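Kitchen island, worth it in a small room?
Forum > Home > Kitchens

naima_m
Monday 2024-09-30
Hi all. Redoing the kitchen at ours (terrace in Skastton, long thin room). Husband wants an island. I say we end up with 90 cm to walk past on one side and thats it. Has anyone lived with a gap like that? Fitter keeps saying "you'll get used to it", not very reassuring. Need to decide before October half term.

essam_shawky
90 is fine for one person. Two people and an open dishwasher, no chance. We had 100 at the old place and still bumped hips all day.

graz_serra
Disagree with Essam. Ours is 90 both sides, four of us, nobody's died. Get one with drawers on the working side and plain panels on the other. Wouldn't go back to a table.

One warning, it fills up. Post, keys, school stuff, every single day. You wipe it down and an hour later it's a shelf again.

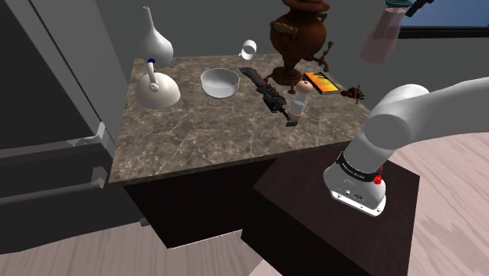

Re: Kitchen island, worth it in a small room?

anezka_k
What Graziella said about clutter. Mine is a dumping ground, I cook on the bit of worktop next to the fridge. Cost us a fortune too. If I did it again I'd have a narrow table on wheels and spend the rest on decent lighting.

graz_serra
Table on wheels is awful, slides about when you knead anything!!

anezka_k
You can lock the wheels...

decha_r
Try it before you buy. Masking tape on the floor, stack some boxes to worktop height, leave it a week. We did that and made ours 2 drawers shorter, much better. Also ask about sockets now, fitter at Cusen wanted 273 quid extra to add one after the floor was down.

essam_shawky
Good shout on the tape. Open the oven door while its down, that's what people forget.

naima_m
Ok taping it tonight. Quote is from Achterberg if anyone's used them? No socket on it that I can see, will ring tomorow.

decha_r
Not used them, sorry. Get the socket in writing.

naima_m
Update, tape is down, husband has already walked through it twice with the washing basket and said "bit tight". So.

graz_serra
Move it over a bit before you give up on it!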